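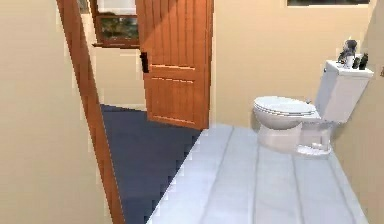
Which translation does the Lernusmont Parallel Psalter print beside the Hebrew?

The left-hand column carries the Hebrew text and the right-hand column carries a new English rendering by Omolara Balogun, made for this edition and not published elsewhere.

Lernusmont Parallel Psalter, Desk Edition
Publisher: Govine Press
Format: hardcover, sewn binding, two ribbon markers
Catalog number: 1782
Status: in stock

Overview

The Desk Edition contains all 150 psalms in Hebrew and English on facing columns, with a textual apparatus at the foot of each page and a short commentary after each psalm. It is meant for readers who have completed a first course in biblical Hebrew and for study groups in which only part of the group reads Hebrew. The commentary does not assume knowledge of the apparatus and can be read with the English column alone.

The Hebrew is printed with vowel points and accents. Poetic lines are set one to a row, and the English follows the same line breaks wherever the syntax allows. Where the English has to run across two Hebrew lines, a small raised dot marks the join.

Verse numbering

Hebrew and English Bibles often number the verses of a psalm differently when it opens with a superscription. In many Hebrew texts the superscription counts as verse 1, or as verses 1 and 2. Most English Bibles leave it unnumbered. The Desk Edition prints the Hebrew numbers in the outer margin and the English numbers in square brackets in the inner margin. References in the commentary use the Hebrew numbers. A conversion table is printed on the back endpaper.

Psalm 51 is the case that causes the most trouble in group reading. Its superscription takes up two verses in the Hebrew count, so the line "Create in me a clean heart" is verse 12 in the left margin and [10] in the inner margin.

The divine name

The four-letter name is left untranslated in the English column and is set in small capitals as YHWH. The shorter form Yah, as in Psalm 68:5 [4], is set the same way. The commentary notes places where Psalms 14 and 53 run parallel but use different words for God. Readers who substitute another word when reading aloud may do so without losing the line breaks.

Commentary

Notes were written by Balogun and Nuwan Samarakoon and edited by Vanderleia Paiva. Each psalm receives an entry in a fixed order: superscription, structure, difficult words, use of the psalm in later reading. Entries are signed with initials. When the two authors disagree, both readings are printed and neither is marked as preferred. The longest entry is for Psalm 119 and is divided by the 22 letter sections of that psalm.

"Selah" is transliterated and not explained at each occurrence. A single note on the term appears at Psalm 3.

Apparatus

The apparatus lists selected differences found in the ancient versions, chiefly the Greek. It is not complete. Differences of spelling are left out unless they affect the sense. More than 1759 readings are recorded, each with a reference letter keyed to the line in the Hebrew column.

Index and cross-references

The word index has 1619 entries, arranged by Hebrew root with the English rendering beside each form. Names of persons and places are in a separate list. The index was compiled by Afroza Wanigasekara from the corrected second printing, so page references do not match copies of the first printing. To tell the printings apart, check the copyright page: the second printing carries the line "Corrected September."

Related items

Illside Reader's Edition: the English column and commentary only, in paperback. No Hebrew, no apparatus. English verse numbers throughout.

Uddin Large Print Psalter: Hebrew and English on facing pages in 3 volumes, without commentary. The line breaks are the same as in the Desk Edition, and the two can be used side by side in a group.

Corrections

Known errors in the second printing, as of Tuesday, August 10, 2021:

Psalm 18, commentary: the reference to 2 Samuel 21 should read 2 Samuel 22.
Psalm 42, inner margin: the bracketed number [6] is printed one line too high.
Psalm 108, structure note: for "Psalm 57:7-11" read "Psalm 57:8-12," following the Hebrew count.

Further errors can be reported to Sheldon Vachon at the Govine Press editorial desk. Please give the psalm, the Hebrew verse number and the printing.

Ordering

Single copies ship in a card sleeve. Study groups ordering a carton should specify the second printing on the order form. Copies with damaged bindings are replaced on return of the title page. The first printing is no longer supplied.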